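Monday's post, 7 October 2019

# The fence at Skundbridge is hiding a fence

Every few years somebody rediscovers the old signals station at Skundbridge and we all have to go through it again. This time it was a forty-minute video by a channel called Homumance, and by the weekend three people had sent it to me with the words "explain this, then".

I'll have a go. The claim is that the Air Ministry dug a second level under the station in the fifties, that it was never filled in, and that something is still kept down there. The evidence is a fence, a drainage cover, a farmer who won't give interviews, and a file in the county archive which is said to be missing 317 pages.

Take the file first. I have had it on a desk in front of me. The page numbers do jump, and they jump by 317. They also jump at the exact point where the cover sheet says a section on land purchase was moved to another series in 1961. I asked for that series in March and it came up in a brown box like any other. It is mostly letters about hedges. Gearóid Mac an tSaoi, who wrote the only decent history of the site, printed the new reference in a footnote years ago. The video quotes his book twice and doesn't mention the footnote.

Then the fence. It is tall, yes, and it has warning signs on it. So does the substation behind my sister's house. A field with open shafts and asbestos sheeting in it gets a fence whoever owns it, and the company that owns this one, Batwood, would be in court fairly quickly without one.

What bothers me more is the way silence is treated. Batwood didn't answer an email, so it is hiding something. If it had answered, we'd have been told that it was keen to put us off. I can't think of a reply that would have counted against the theory, and that ought to worry the people who hold it. Woo-jin Seok made this point at the Yeom talks last spring, to nearly 100 people, and was asked afterwards who was paying him.

I don't say governments don't keep secrets. They kept plenty at Skundbridge – the listening work was denied for decades, and the people who guessed at it were laughed at unfairly. But we know about that from dull paper, released late and read slowly. One true secret doesn't earn credit for the next ten stories told about the same field.

The video has 1,685 comments. I read 600 of them before I gave up, and found two that asked to see a document. One was mine.

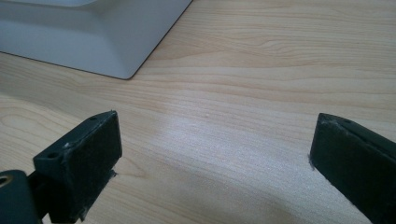 ## If you want to check for yourself

The archive takes bookings by phone. Ask for the land purchase series as well as the main file, and bring a pencil, as pens aren't allowed in the reading room.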